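Small Bedrooms, Big Piles: our tidying project, final report

Okay so I should say first that I did not expect to get this into bedrooms. When Suryani Entili and I picked the topic in October, the plan was to look at storage in student housing generally, kitchens and hallways and all. Then we did our first walk-through at Skirgate and every single resident wanted to talk about the bedroom. So bedrooms it was!

What we wanted to find out

Mostly this: where do things land when there is no obvious place for them? We had a hunch it would be the bed, and then the windowsill, and we wanted to see if that held up across 9 rooms.

How we did it

We listed every loose item in each room before anything was moved, using a spreadsheet Suryani built (I broke it twice, sorry). Clothes, chargers, mugs, papers, bottles, all of it. A pair of socks counted as one. Each resident then tidied however they liked, with no advice from us, and we made a second list. Two weeks later we came back for a third.

The first list came to 1207 items over all the rooms. After tidying we still had 1179, so hardly anything got thrown out, it just moved. We had guessed people would toss much more than that. Of those 1179, 679 ended up on a shelf or in a drawer and the rest stayed out in the open, mostly in neat stacks.

What we noticed

The bed really is the main sorting table. People pile everything on it, sort from there, and then run out of energy at bedtime and shift the last pile to a chair (I do this too). Windowsills were trickier. Residents told us they like having small stuff by the light where they can find it, and those things were nearly always back by the third list.

Containers without lids filled up faster than ones with lids. I'd love to test that properly, but we only had five with lids, so take it as a maybe.
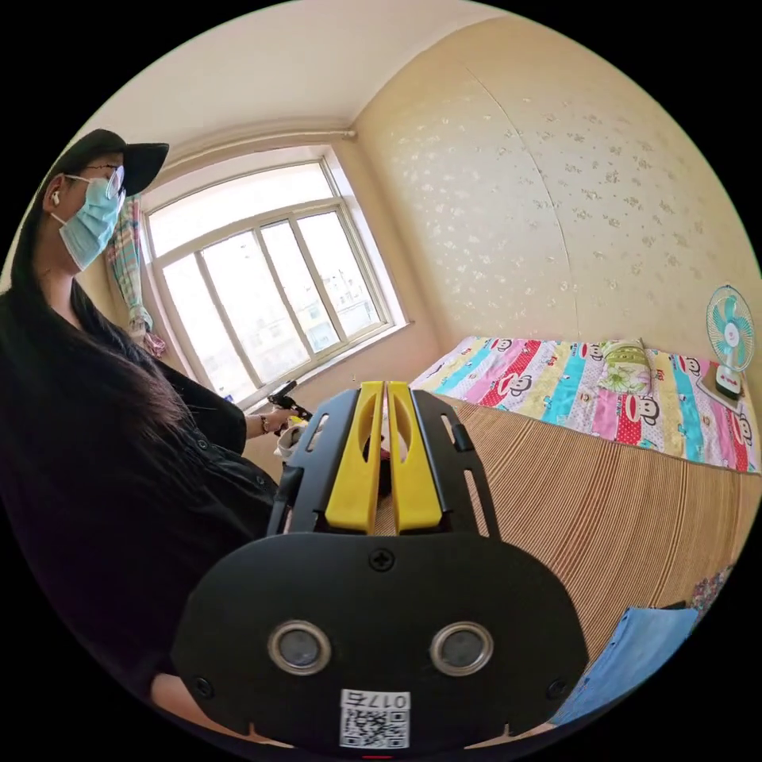 Bedroom session, on the window side of the room.

Things I would change

Our categories were too loose. "Papers" covered everything from lecture notes to takeout menus, and Iason Tsolakis, who read our draft, pointed out that a menu and a lab report don't get kept for the same reason. Fair! I would also time the sorting. We wrote down start times and then forgot the end times in four of the rooms, so that column is useless.

Suryani wants to carry on with hallways next term. I'm going to clear off my chair.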